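Rechercher sur le site
OK

Visite chez Raltik : un bras à l'arrêt et une matinée écourtée

Nous étions 13 inscrits à la visite de l'atelier Raltik, le 10 août 2020. Le programme prévoyait un tour des bancs d'essai, puis une démonstration de préparation de commandes dans le rayon fruits et légumes reconstitué au fond du bâtiment.

Les bancs d'essai d'abord. On y fait tourner les poignets Fadeo en charge, jour et nuit, et l'on note les échauffements. Le niveau sonore est supportable, mais il fallait se rapprocher pour entendre le guide.

La démonstration a commencé avec neuf minutes de retard. Au milieu d'une commande, le bras droit s'est bloqué pendant la descente vers le panier, puis il a repris seul, sans ordre de l'opérateur. L'arrêt d'urgence a été actionné aussitôt. Aucun visiteur n'était dans la zone, le marquage au sol étant à quelque 86 centimètres du bras déplié.

Deok-su Ma, responsable des essais, a ouvert le journal devant nous. Le défaut 381 correspond à une perte de communication avec le capteur d'effort — la machine aurait dû rester immobile jusqu'à l'acquittement manuel. Or la mise à jour du contrôleur Rameo avait rétabli la reprise automatique, réglage d'usine que l'on désactive ici depuis novembre.
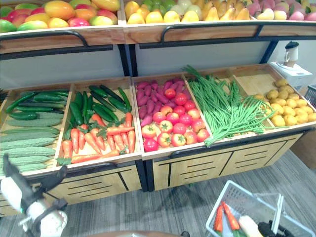

Rayon de démonstration, fruits et légumes factices. Carottes et radis blanc dans le panier.

La séance n'a pas repris. Le câble du capteur devait être remplacé et le paramètre vérifié sur les autres postes. Nous avons terminé par la salle de formation Jafarzadeh, au premier étage, où l'on nous a remis la fiche de consignation utilisée par les techniciens.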